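Walk-through done in December, started at 6:40 a.m. with the first shift already on the floor. Covers the Edia building, the Cikau annex, and the loading yard shared with Gill. Items are marked OK, FIX, or OPEN. Comments are mine unless noted.

The point of this round is injury reporting and the paperwork that goes with it, plus the usual floor items. Last round left four items open and they are carried over at the bottom.

## A. Postings and notices

- [x] **A1. Workers' comp notice posted where all employees pass it.** OK. One at the time clock, one in the break room.
- [x] **A2. Carrier name and policy dates on the notice are current.** OK in Edia. The annex copy had last year's dates and was swapped during the walk.
- [ ] **A3. Notice posted in Spanish.** FIX. Edia has it. The annex does not.
- [x] **A4. Emergency numbers at each phone.** OK.
- [ ] **A5. Nearest clinic and directions posted.** FIX. The sheet by the annex phone gives the clinic's old street address. The clinic moved in the spring. Take the sheet down today even if the new one is not ready.
- [x] **A6. Injury log summary available on request.** OK. Binder in the front office, second shelf.

## B. Reporting an injury

- [x] **B1. Blank report forms within reach of every work area.** OK. Counted 87 forms across five racks. The rack near packing is down to three, so move some over.
- [ ] **B2. Forms are the current version.** FIX. Two racks still hold the old form with no line for the name of a witness. Recycle these.
- [ ] **B3. Supervisors can say what to do in the first hour.** FIX. Asked six. Four had it right: get care, secure the area, fill in the form, call the office. Two thought the worker had to finish the form before going to the clinic. That is wrong and needs to be corrected at the next shift meeting.
- [x] **B4. Workers know they can report without going through their own supervisor.** OK. Asked nine people on the floor and all knew about the office line.
- [ ] **B5. Reports sent to the carrier within our own deadline.** OPEN. Pulled the file for the year. Most went out the same day or the next. Three sat in the tray over a long weekend. The tray needs a backup person.
- [x] **B6. Near misses written up.** OK. More than last year, mostly from the loading yard.

## C. Who is covered

This section was added after the Stestau job, when it was unclear for two weeks which company a hurt installer was working for.

- [x] **C1. List of outside firms on site is up to date.** OK.
- [ ] **C2. Certificate of insurance on file for each outside firm.** FIX. Stestau's certificate has expired. Their crew is due back next month. No certificate, no badge.
- [ ] **C3. People paid as contractors have a written agreement on file.** FIX. One agreement is unsigned.
- [ ] **C4. Those agreements match the way the work is done.** OPEN. One person is paid by invoice but works our hours, uses our tools, and takes direction from our lead. Calling someone a contractor on paper may not settle it if there is a claim. Sent to the lawyer for a look.
- [x] **C5. Temp workers told who to report an injury to.** OK. The card they get on the first day says to tell both us and the agency.

Comment on C4: I was asked why this is on a safety checklist at all. It is here so we find out before somebody is hurt. I would like it to stay on the list for next year.
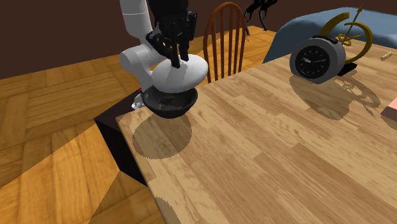
Gill wrote back on the draft that C5 should be two items, one for temps and one for drivers. Their drivers wait in our yard up to an hour and get out of the cab to stretch, and none of them has ever been given a card. "If one of them slips on your ice, he calls our dispatcher, and our dispatcher has no idea who to call over there," the note says. They would also like a copy of our report form so both companies take down the same facts.

Agreed on both. C5 is split starting next round. Cards for drivers go in the box at the yard gate, and the form has been sent over.

## D. Floor and walkways

- [x] **D1. Aisles clear to the painted lines.** OK in Edia. OK in the annex after one pallet was moved.
- [ ] **D2. Floor dry at entrances.** FIX. Mat at the north door curls at one corner. Replace it. Tape has been tried and came up.
- [x] **D3. Exit doors open freely.** OK, all tried by hand.
- [ ] **D4. Stair treads and rails.** FIX. Loose rail bracket, annex stairs, fourth step from the top. Tagged.
- [x] **D5. Lighting.** OK. One tube out over receiving, replaced before noon.
- [ ] **D6. Salt and shovels stocked for the yard.** FIX. Salt is there. One shovel, and the handle is split. Buy two.

## E. Lifting and strain

Strains are still the largest group in our claims file, so this section gets the most time.

- [x] **E1. Lift limit posted at packing and receiving.** OK.
- [ ] **E2. Two-person lifts done by two people.** FIX. Saw one crate moved by one person while I stood there. Talked with him and with the lead. He said the second person was at lunch. The crate can wait until lunch is over.
- [x] **E3. Carts in working order.** OK. Casters greased last month.
- [ ] **E4. Light duty jobs written down.** OPEN. We have a list but it was made for the old layout. Half the jobs on it are gone. A doctor who clears somebody for light duty will ask what the job is, and we should be able to send a page that day.
- [x] **E5. Workers on light duty are kept within their limits.** OK. One at present. Checked the doctor's note against the task sheet.

## F. First aid

- [x] **F1. Kits stocked.** OK. Edia full. Annex short on large bandages, filled from the supply room.
- [ ] **F2. Eyewash tested weekly and initialed.** FIX. Tag in the annex has two blank weeks. The unit runs fine.
- [x] **F3. Trained first aider on every shift.** OK for days and evenings. Night shift has one, with no cover when that person is off. Sign up a second.
- [x] **F4. First aid log filled in.** OK. Handwriting on some lines is hard to read. Please print.

## G. Records

- [x] **G1. Training hours logged.** OK. 166 hours for the year so far.
- [x] **G2. Claim files locked.** OK.
- [ ] **G3. Medical papers kept apart from personnel files.** FIX. Found one doctor's note in a personnel folder. Moved it. Go through the rest of that drawer.
- [x] **G4. Mileage to medical visits paid.** OK. One request was late and was paid the week of this walk, $110.
- [ ] **G5. Out-of-pocket costs sent to the carrier.** OPEN. A $1,839 clinic bill went to the worker's home by mistake. The carrier has a copy. Do not close this until we have it in writing that the bill is paid and the worker has been told.

## Carried over from last round

1. Annex eyewash drain. Done, close.
2. Yard mirror at the blind corner. Ordered, not up. Stays open.
3. Written steps for an injury off site. Draft is with the office. Stays open.
4. Guard on the strapping machine. Done, close. Checked with the power off and on.

## Due dates

Anything marked FIX in sections A, D, and F is due in two weeks. B2 and B3 are due by the next shift meeting. C2 must be done before the Stestau crew comes through the gate. OPEN items get a line in the monthly report until they close.

Copies to the front office, the Cikau annex desk, and Gill (sections C and D only). Sign-off sheet is on the clipboard by the time clock. Annex leads still need to initial page two.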